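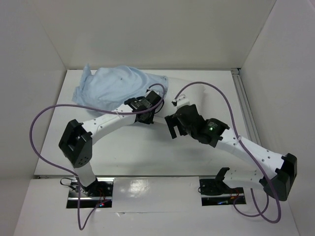
4. Hand washing and drying

These steps apply to the Wutoleck wool wash concentrate in the 500 ml bottle. Read section 3 before you start.

1. Fill a clean basin with cool water and add one capful of concentrate.

2. Lower the garment in and press it down gently. Do not rub or wring.

3. Leave it to soak for 10 minutes. Dark colours should come out sooner -- see the care label.

CAUTION: Do not mix the concentrate with bleach or fabric softener.

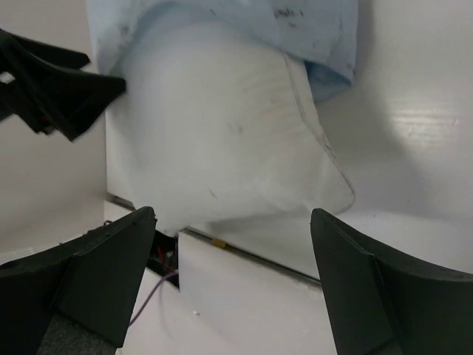

4. Rinse twice in water of the same temperature, then roll the garment in a dry towel and press along the roll.

5. Unroll it and move it to a drying surface away from direct sun and radiators.

Note: Bottles filled before February have a smaller cap. Use two capfuls.

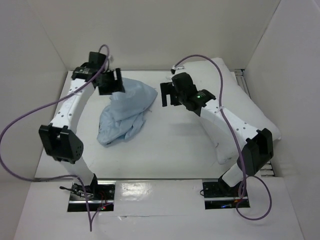
6. Dry knitwear flat, on a level surface that will not mark or shed colour. Turn the garment once when the top side feels dry. Do not leave it crumpled like the light-blue cloth on the white surface -- spread it right out, pull the seams straight and smooth the sleeves or corners with your palm. Creases left in at this stage are hard to press out later.

7. Store the bottle upright with the cap closed.

Refills are sold in 1,000 ml pouches from Grallow stockists. Sheet revised Jun 18, 2020.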